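Housekeeping Skills, Unit 2: Bench and table clearing
Handout to go with the session. Tutor: Vernon Chisholm
Bring this back next time, we mark up the last part together.

Last week recap, quickly. Floors: edges first, middle last. Bin bags: double knot, never carry against the leg. If you missed it get the sheet from Mervin MacPherson in the Amstead office.

Today = surfaces. Dry waste only. Wet waste and glass are unit 3, don't mix them up in the written bit.

What counts as dry waste
Crumbs, crusts, bits of bread, batter, peelings that have gone hard, paper scraps, dust, grit. Anything you can lift or sweep without smearing. If it smears it isn't dry, stop and get a cloth.

Order of work
Big bits by hand (gloves on). Small bits by brush. Dust last. Then wipe. People always want to wipe first and end up with paste, I've seen it in every group. Paste in the seam of a table takes ages to get out.

The mat
Put a mat down before messy jobs, not after. Flat, no curled corners. A plain mat in one colour is easiest, you can see what you've dropped on it. Patterned ones hide crumbs, we had some from Gralier and got rid of them. Old scuffs on a mat are fine, don't sit there scrubbing at them. Check with a fingertip: if it doesn't lift, it's a mark, leave it.

Mat doesn't have to cover the whole table. Strips left showing at the sides still need doing at the end. Marks get lost here on the practical!

The bag
Open it before you start. Sounds daft but watch how many people pick up a crust and then stand there trying to get a bag open one handed. Lay it on its side near the edge of the mat, mouth wide, pull one corner out so it makes a flap. Thin bags cling to themselves, rub the edge between finger and thumb. Black ones are harder to see into so lumpy stuff goes in first, well back, then it holds the bag down.

Don't overfill. Half is plenty for table work.

Dustpan and brush
Small hand set, the sort you'd keep under a sink. Ginix and Trình both do one in the supplies list, either is ok.
- check the front lip for chips before use
- pan flat to the surface, front lip tight down
- brush towards the pan in short strokes, no flicking
- pull the pan back a bit, sweep again, gets rid of the line of dust
- tip into the bag low down, not from a hieght

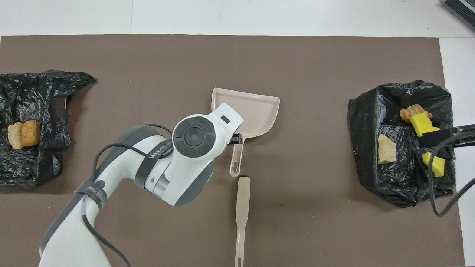

Common faults from the last group: pan held up at an angle so everything goes underneath. Bag left on the floor. Brush put down in the crumbs and then used on the clean side. And stuff tipped on top of a flap thats folded over, so it all slides back out on the table.

Finishing off
Gather the neck, press the air out gently, tie. Knock the pan out, wipe it, hang it up by the hole in the handle. Mat: fold inwards, carry to the bin, shake, wipe, dry flat. Then the table, including the strips round the outside.

For next time
Write half a page on one table you cleared at home or at work. What was on it, what order you did it in, what you'd change. Bring gloves.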